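## Choosing finger plates for soft goods on a hand-held gripper

**Govthorpe Workshop**

Our group is comparing two finger designs for the Vendik hand-held gripper. Solid pads perform well on boxes but lose their hold on bags and folded clothing. Would plates with openings be preferable for fabric, and does the lens position need to change?

**Pascu Support Desk**

Plates with openings are suitable for fabric. We recorded 116 lifts with them in a furnished bedroom, working over a patterned blanket - a useful test of the wide lens, as dark cloth stands out well against a light cover. Both fingers should remain visible at the bottom of the view while the item is held. 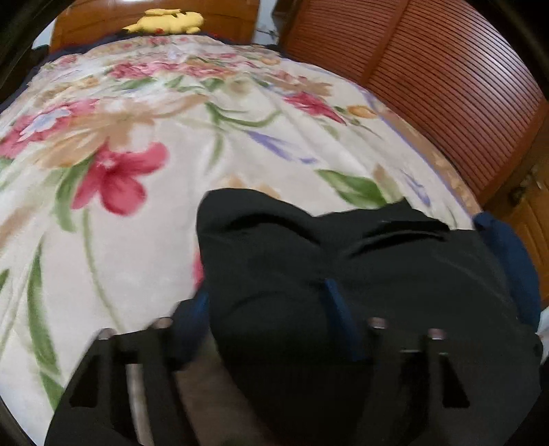
### Settings

- Close the fingers slowly and take hold of gathered cloth.
- Leave the lens where it is unless a finger tip is hidden.
- Repeat each item 10 times per design before comparing.

**Bronadberg Lab**

We concur regarding the plates. Please check the guide rod for lint after long sessions; ours began to stick at lift 258.

**bench_user_2**

Solid pads with rubber tape worked for us. Bags were not tested.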